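Skaltier Grasp Replay Kit

Software, board plans and the full set of trial logs
Version 2, updated August 2021

Hi, I'm Jacqueline. I look after the Skaltier kit at Protus, which mostly means I answer your emails and argue with Szu-yu Su about default settings. If you've landed here from the methods write-up, welcome! If you've come from a search for "why does my arm keep knocking things over", you're probably in the right spot too.

What it does

Skaltier is a way of teaching an arm to pick things up from a small number of demonstrations. You guide the arm through a pick by hand, the software records it, and then it replays that pick with lots of small changes to the approach: a bit higher, a bit to the left, wrist turned a few degrees. It keeps the changes that still end in a good hold and throws out the rest. Then it learns from what's left.

We call the changes "nudges". Pin-yu Shek wanted a more serious name and lost the vote.

The part we're proudest of is that the nudges get smaller near other objects. The first version didn't do that, and it was forever clipping the neighbours on its way down. Version 2 looks at how much room there is on each side of the target and shrinks the nudges to suit — a simple idea that took us most of a winter to get right.

What we found

We ran 242 test picks for the write-up, using a policy trained on 33 hand-guided demonstrations. With version 1 settings the arm got 161 of them. I'd love to quote you one big number for version 2 as well, but Szu-yu changed the lighting halfway through those runs and we're doing them again so the comparison is fair. The new figures go up in September.

What I can say from sitting beside it is that cylinders and cubes are easy, stars are a pain, and anything leaning on anything else is still hit and miss. Two fingers closing on a star can land on a point and a valley instead of two matching faces, and then the whole thing twists as it lifts. If your parts are all boxes, you'll have a much nicer time than we did.

What's in the kit

Replay and training software, one licence per arm
Printable plans for the board, with hole spacing you can change
Cutting templates for the shape blocks
Trial logs from our own runs, including the bad ones
A setup guide by Czesław Tokarz (he has rewritten the calibration chapter, and it's much friendlier now)
Email help from me for the first 59 days

You supply the arm, the gripper and something solid to bolt down to. We don't sell arms, but we can tell you which ones people have had running.

Setting up your board

The board matters more than you'd think. Our early trials were done straight on a metal table, and blocks skated off whenever a finger brushed them, so Jui-lin Shek made us a wooden one and we've never gone back.

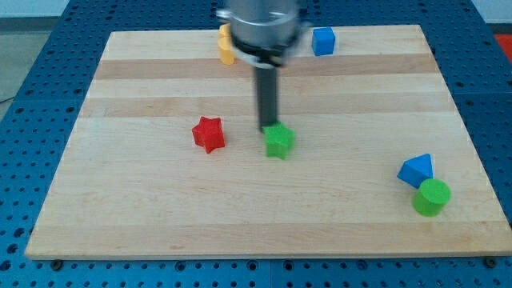 Layout is the thing I get the most questions about, so I'll go through how we like to do it. Start with your targets well spread, and bring them together only once the easy picks are working. The green and red stars have bare wood between them, which gives a finger room to come straight down, while the blue prism leaning on the green cylinder is the sort of pairing I'd save for later on. Leave plenty of empty board as well, because you'll want somewhere to put things down. And please fix the board to the table. Ours crept sideways for a week before Czesław noticed, and we had to bin every log from that stretch.

Foam-type blocks are kind to grippers, but they do squash. If you swap in hard plastic or timber, drop the closing force before your first run and work back up. The setting is on the second tab, under Hold.

Will it work with my arm?

Probably, if you can move it by hand and read the joint positions while you do. Laltard users need the extra driver, included at no charge. Chiu controllers work from version 2 onward. For anything else, email me the model and I'll ask around the lab.

Can I use my own objects?

Yes, please do! Record at least a handful of demonstrations for each new shape, and try to vary where you place it. Five picks from the same spot will teach it that spot very well and not much else.

Is it OK for teaching?

It is, and there's a cheaper classroom licence that covers every arm in one room. Students tend to be better at the hand guiding than we are. Ask for the short version of the guide, which skips the maths and gets you to a first pick in an afternoon.

Upgrading from version 1

Your old demonstrations will load fine, but retrain before you run anything. The nudge settings have changed meaning, and a version 1 policy on version 2 software comes in a bit fast for my liking. Keep a hand near the stop button for the first few goes.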